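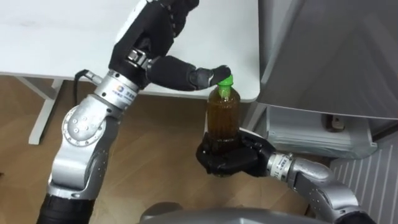

Research > Robotics > Manipulation > Papers > Section 4

4. Bimanual cap handling without a wrist force sensor

Screw caps are a humbling subject. A person opens a bottle while talking on the phone, and a humanoid with two expensive hands can spend the better part of a minute persuading itself that it has found the cap at all. We treat the problem as three contacts that have to be kept apart in the controller's head: the support grasp, the probe contact, and the turning contact. Figure 1 shows the probe contact, with the right hand curled around the lower half of the bottle and the left index finger pressed on the green cap while the remaining digits stay bunched out of the way. The probe is the part earlier work tends to skip, and most of this section concerns it.

Figure 1. Probe contact on a filled bottle held off the table. View from the head camera.

4.1 Support grasp

The right hand closes on the bottle under position control until the finger currents settle, and then holds. We do not ask it to do anything clever afterward. An earlier version adjusted grip continuously in response to the other hand, and the two arms fell into a slow argument that ended with the bottle on the floor. Oksana Kravchuk suggested freezing the finger targets for the length of the probe and letting only the wrist comply, and this is the version reported here. Soft plastic bottles deform under the grasp, so the holding current is capped at the lowest value that survived a shake test. Hard bottles get the same cap. They don't need it, but keeping two settings meant that someone would eventually load the wrong one, and on one memorable afternoon someone did.

4.2 Probe contact

The left index finger is extended and the other digits are flexed before the hand comes near the bottle. The arm then moves the fingertip toward the estimated cap position at constant speed. We detect contact from the joint torque residual of the left arm, low-pass filtered, with a threshold set once per session. On contact the arm stops, and the fingertip position from forward kinematics replaces the camera's estimate of cap height.

This sounds like a small correction. The camera estimate was usually good in the image plane and poor in depth, and a hand arriving a little too high turns air with great confidence. Our baseline, which went directly from vision to turning, did this often enough that we gave the failure its own label in the logs. The label is not printable, and appears in Table 3 as "no engagement."

Pressing also loads the support grasp before any torque is applied. If the bottle slides in the right hand during the probe, the right wrist shows it as a displacement, and the trial goes back to grasping. A slip caught at this stage costs a few seconds. A slip during turning costs a mop.

4.3 Trials

We ran 29 trials with the probe enabled and 29 with it disabled, using the same set of filled bottles in the same shuffled order. Lighting was whatever the room provided. The operator, Chaltu Tekleab, placed each bottle by hand and was told not to be helpful about it. A trial counted as a success if the cap came fully off and the bottle remained in the right hand. Partial turns counted as failures, however promising they looked to the people watching.

With the probe, 18 trials succeeded. Without it, 11 did. Two of the failures in the probe condition were false contacts, where the residual crossed the threshold while the arm was still moving freely. Both came early in a session, before the left elbow had warmed up, and we now run the arm through a short exercise routine first. The rest of the probe failures occurred during turning, mostly when the thumb lost the cap partway through a regrasp. We had hoped for something more interesting.

4.4 What the probe does not fix

The probe measures one point. It says nothing about tilt, and a bottle leaning in the support hand presents its cap at an angle that the turning motion ignores. We tried touching the cap at a second point to recover the tilt. The second touch frequently changed the tilt it was meant to measure, and we dropped it. The Demissie planner, which we use for the regrasp sequence, accepts a tilted axis as input, so the missing piece is a better estimate and not a better plan. Fingertip tactile pads would be the obvious remedy. Ours were ordered in December and are still described by the supplier as imminent.

We also note that caps already loosened are easier than sealed ones by a wide margin. All bottles in Section 4.3 had been opened once and closed again by hand to the same torque. Results on factory seals are in Section 5, and they are shorter.

11 shares | 2 comments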